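Does anyone really need a subscription to eat dinner?

I signed up for a meal kit in January, mostly to stop my sister asking if I had tried one yet. The company is called Treltoton and the intro box was cheap, as intro boxes are. I kept it going for three months so I could complain with some authority.

The sales pitch is that you save money by wasting less food. Maybe. I went back through my card statements and I had spent 759 dollars with them by the time I quit. I don't think I have ever thrown away 759 dollars of cilantro. My usual grocery bill did drop, but it didn't drop by anything close to that, and I was still buying breakfast, coffee, dish soap and all the other stuff that doesn't come in a box with a recipe card.

Then there is the time thing. The card says 25 minutes. Whose 25 minutes? It says "while the rice cooks, peel and mince the garlic, zest the lemon, trim the beans and make the sauce," as if I had three arms and a restaurant job. My fastest was 40, and that was a quesadilla.

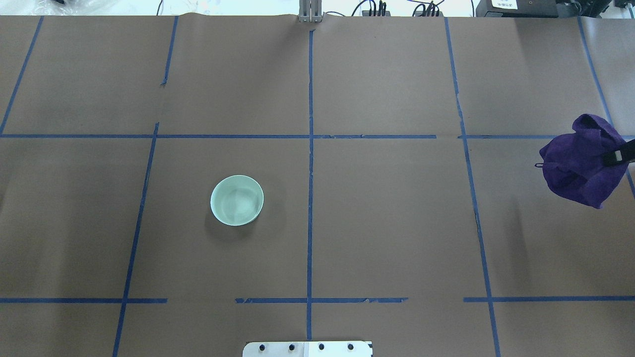
I switched to Guletti for a few weeks after that, on the theory that I had picked a bad one. Same box, nicer font. Their thing is "chef designed" and I would love to know what that means for a turkey burger. One of their bowls had 820 calories on the card, which is fine, I like calories, but it was filed under Light Choices. I wrote to ask. I got a coupon back.

The packaging bugs me too. Both of them talk a lot about recycling and both of them sent me one tablespoon of soy sauce in its own little plastic bottle. The ice packs are supposed to be cut open and drained and then the plastic goes to some special drop-off that my town doesn't have. I had a freezer drawer full of them by the end. If anyone is going camping, let me know.

Okay, in fairness. I learned to roast a carrot properly. The miso butter was very good and I still make it. And I can see how it would help if you hate shopping, or if two people in the house can never agree on what to have. I get that. I just don't buy the part where it's also cheaper and greener and faster, all at once, and they keep saying all of it.

Canceling took four screens and a survey. I've had 82 emails since. The latest says they miss me and my first box back is half off, shipping not included.

Tonight is eggs on toast with hot sauce.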